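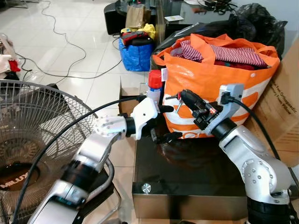
Chapter 2
Choosing a Mobile Operating System

Aurel Sârbu and Sânziana Onu

A buyer in a phone shop usually compares the screen and the price. The operating system gets less attention, although it decides which apps will run and for how long the phone receives updates.

In this chapter we follow Hudex, a delivery firm with 400 drivers, which had to replace all its phones in August. Two systems were considered — Sirkari and Neagu. We begin with the app store, and after it we look at the update policy of each maker.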